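Hausschuhe gehören ins offene Regal

2023-12-16

Im September sind wir umgezogen, aus einer Wohnung mit langem Flur in eine, die fast keinen hat. Man kommt zur Tür herein, macht zwei Schritte und steht im Zimmer. Für die Straßenschuhe gibt es eine Nische mit einer Matte, das reicht. Für die Hausschuhe gab es zuerst gar nichts. Sie lagen vor dem Sofa, unter dem Schreibtisch und einmal mehrere Tage lang im Bad hinter der Tür.

Üblich wäre ein Schuhschrank, einer von diesen flachen mit Klappen. In der alten Wohnung hatten wir so einen, von Randgate, und ich halte ihn im Rückblick für eine der schlechteren Anschaffungen. Ich bin inzwischen der Meinung, dass Hausschuhe offen stehen sollten, auf einem Regal, im Zimmer, in Reichweite eines Sitzplatzes. Das widerspricht dem, was in vielen Ratgebern zum Einrichten steht. Dort soll alles hinter eine Front, damit der Raum ruhig wirkt.

Mit den Klappen ging es so: Man öffnete, die Klappe kippte nach vorn, und die Schuhe rutschten nach unten. Holte man den linken heraus, fiel der rechte hinter die Trennleiste. Wer abends müde war, machte das genau einmal und ließ die Schlappen danach stehen, wo er sie auszog. Der Schrank war aufgeräumt und der Boden voll. Gemessen habe ich den Randgate vor dem Verkauf auch, er war 53 Zentimeter breit. Zwei Paar Wanderschuhe haben ihn zur Hälfte gefüllt.

Jetzt haben wir ein Leiterregal, das Modell heißt Lovalari, und es steht neben dem Sessel an der Wand. Schwarzes Metall an den Seiten, dazwischen helle Bretter. Im Laden war es für Bücher und Pflanzen gedacht, jedenfalls war es so dekoriert. Mit Büchern wäre es mir zu wackelig vorgekommen. Schlappen wiegen nichts.

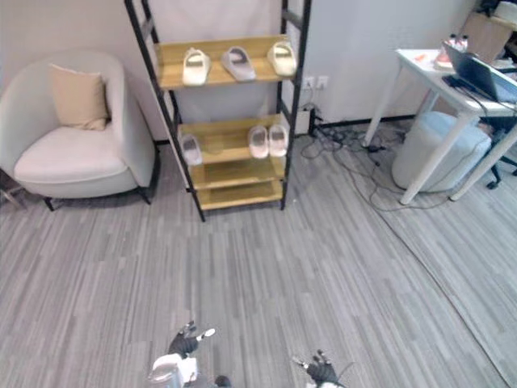
Die beiden oberen Bretter sind belegt, die beiden unteren frei.

Manche Besucher halten das für eine merkwürdige Reihenfolge. Schuhe gehören nach unten, sagen sie, das habe man immer so gemacht. Bei Straßenschuhen stimme ich zu. Da fällt Sand heraus, da tropft im Winter Schneewasser, und beides soll möglichst kurze Wege haben. Hausschuhe haben keinen Sand an der Sohle, sofern man sie im Haus lässt. Es spricht also wenig dagegen, sie auf eine Höhe zu stellen, in der man sie sieht und greifen kann. Wer schon einmal mit einem schlechten Rücken nach einem Schuh unter einer Bank geangelt hat, braucht dafür keine weitere Begründung.

Ein zweiter Einwand lautet, Schuhe auf Augenhöhe des Sitzenden seien unappetitlich. Den nehme ich ernster. Er trifft zu, wenn die Schuhe schmutzig sind. Im geschlossenen Schrank merkt man das nur später. Unsere früheren Filzpantoffeln haben ein paar Jahre im Dunkeln verbracht, und ich möchte nicht beschreiben, wie das Innenfutter am Ende aussah. Seit alles offen steht, wird öfter gewaschen. Das ist der einzige erzieherische Effekt, den ich einem Möbel je zugestanden habe.

Damit bin ich bei der Sorte. Ich bin für Badelatschen, also für die einfache Form mit einem breiten Riemen und einer dicken Sohle. Man schlüpft hinein und wieder hinaus, ohne die Hände zu brauchen, und unter dem Wasserhahn werden sie sauber. Filz ist schöner, Lammfell ist wärmer, und beides habe ich aufgegeben. Auf Teppich wird es ohnehin nicht so kalt an den Füßen. Auf Fliesen würde ich anders reden, da zieht man im Januar eben Socken dazu an, oder man bleibt bei der Wolle.

Die Farben sind bei uns alle blass: Creme, Grau, ein helles Rosa. Geplant war das nicht. Wir haben nach und nach nachgekauft, einmal bei Falero, als dort Räumungsverkauf war, und es gab eben, was es gab. Für ein offenes Regal hat es sich bewährt. Knallige Schuhe würde man von der Tür aus als Erstes sehen, die hellen verschwinden vor der Wand. Ich würde deshalb niemandem raten, nur helle Schlappen zu kaufen. Wer rote mag, soll rote hinstellen. Aber wer sich an dem Anblick stört, hat es mit gedämpften Farben leichter als mit einer Schranktür.

Streiten kann man darüber, ob die Paare zusammenstehen müssen. In den Bildern der Möbelhäuser stehen sie immer zusammen, parallel und mit Abstand. Im Alltag ist es bei uns durchwachsen. Mal liegt ein einzelner Schlappen am linken Ende, mal stehen beide brav am rechten. Ich habe eine Zeit lang jeden Abend nachsortiert und es dann gelassen. Ein einzelner Schuh auf dem Brett ist immer noch dort, wo er hingehört, nämlich auf dem Brett. Der andere findet sich in der Regel am selben Abend unter dem Schreibtisch. Ordnung heißt für mich in diesem Fall, dass man morgens nicht suchen muss. Sie muss keinem Katalog standhalten.

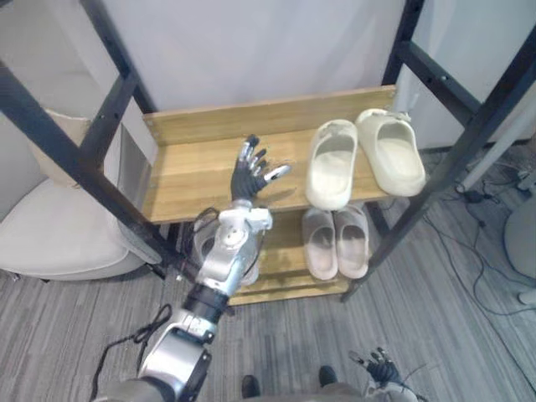 Was ich allerdings verlange, auch von mir, ist das leere Brett. Ein Regal, auf dem alles voll ist, nimmt nichts mehr auf, und dann geht es auf dem Boden weiter. Die meisten Leute kaufen ein Möbel, das genau so groß ist wie ihr jetziger Bestand. Nach einem Geburtstag oder einem kühlen Herbst ist es zu klein. Wir haben die zwei unteren Bretter bewusst frei gelassen. Ich gebe zu, dass mich das Überwindung kostet. Leere Flächen ziehen Dinge an, bei uns vor allem Post, Ladegeräte und diese kleinen Schraubenbeutel, die jedem Möbel beiliegen. Alle paar Tage räume ich etwas davon weg, und dann ist das Brett wieder frei für Gäste.

Die Gäste sind überhaupt der beste Grund für die offene Lösung. Es gibt zwei Sorten von Haushalten, in denen man die Schuhe auszieht. In der einen steht man danach in Socken herum und weiß nicht weiter. In der anderen heißt es, im Schrank seien noch welche, und dann kniet der Gastgeber vor einer Klappe und zieht nacheinander Dinge heraus, die nicht passen. Beides ist unangenehm. Stehen die Hausschuhe sichtbar da, nimmt sich jeder ein Paar, setzt sich kurz und ist fertig. Es muss nichts angeboten und nichts abgelehnt werden. Wer lieber in Socken bleibt, bleibt in Socken.

Dafür braucht es den Sitzplatz daneben, und den vergessen viele. Ein Schuhregal ohne Stuhl ist ein halbes Möbel. Bei uns ist es der cremeweiße Sessel mit der runden Lehne, der vorher am Fenster stand und dort kaum benutzt wurde. Ich wollte zuerst eine Bank kaufen, hatte sogar schon eine ausgesucht, Artikelnummer 3155, mit Truhe unter der Sitzfläche. Dann habe ich mir vorgestellt, was in dieser Truhe nach einem Jahr liegen würde, und habe sie nicht bestellt. Der Sessel ist zum Schuheanziehen eigentlich zu tief, das muss man sagen. Man sinkt ein. Für Schlappen, die man im Sitzen kaum anzufassen braucht, genügt er. Zum Schnüren von Stiefeln wäre er ungeeignet.

Beim Abstand haben wir einen Fehler gemacht. Das Regal stand anfangs zu weit weg, man musste vom Sessel aus aufstehen, um heranzukommen. Eine solche Kleinigkeit entscheidet darüber, ob ein Platz benutzt wird. Jetzt ist es so nah, dass man im Sitzen hinübergreifen kann, und seither kommen die Schuhe auch wieder zurück. Verschoben war es in zwei Minuten. Ich hätte es gleich tun sollen und habe stattdessen wochenlang über die Unordnung der anderen geklagt. 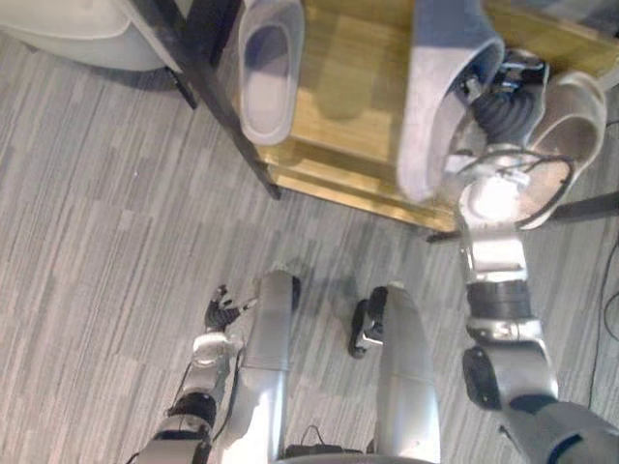 Gegen das Leiterregal spricht trotzdem einiges. Die Rückseite ist weitgehend offen, und was zu weit nach hinten geschoben wird, stößt an die Wand und hinterlässt irgendwann eine Spur. Eine breite Leiste würde helfen, auf jedem Brett. Das Holz ist empfindlich. Wenn jemand ein Glas abstellt, bleibt ein Ring, und mit feuchten Sohlen sollte man ebenfalls vorsichtig sein. Ich stelle frisch gewaschene Schlappen deshalb erst ins Bad und am nächsten Tag aufs Regal. Ein Stück Filz unter den Metallfüßen ist auf Teppich überflüssig, dafür drücken sie Dellen hinein, die man beim Verrücken sieht. Und Staub wischen muss man auch, um die Schuhe herum oder darunter, je nach Gewissen.

Ungelöst ist bei uns die Ecke daneben. Unten an der Wand sind die Steckdosen, darunter die Steckerleiste, und von dort laufen die schwarzen Kabel über den Teppich in Richtung Schreibtisch. Wer mit Latschen dort entlanggeht, bleibt hängen. Ein festes Modell mit Ferse hätte an dieser Stelle einen Vorteil, das räume ich ein. Die richtige Antwort wäre natürlich ein Kabelkanal. Er ist gekauft und liegt, noch in der Folie, unter dem Bett. Wer über Hausschuhe schreibt, sollte seine Kabel verlegt haben, und ich habe es noch nicht getan.

Eine Nachbarin aus unserer alten Gegend in der Căpraru hält mein ganzes Thema für Luxus. Bei ihr liegen die Pantoffeln neben dem Bett, ein Paar, und wenn sie durch sind, kommt das nächste. Dagegen lässt sich nichts sagen. Wer allein wohnt und selten Besuch hat, braucht kein Regal. Ab drei Personen wird es anders, und mit Kindern, deren Größe sich dauernd ändert, noch einmal anders. Dann lohnt es sich, zehn Minuten darüber nachzudenken, wo die Dinger hinsollen, und zwar bevor man ein Möbel kauft.

Mein Rat wäre, es erst einmal ohne Kauf zu versuchen. Eine Woche lang die Schuhe liegen lassen, wo sie ausgezogen werden, und sich die Stelle merken. Dort, oder einen Schritt daneben, kommt ein Brett hin. Ein altes Bücherregal tut es genauso gut, zur Not ein Weinkasten auf der Seite. Bei uns lag der Haufen immer vor dem Sessel, schon in der alten Wohnung. Der teure Schrank stand am anderen Ende des Flurs.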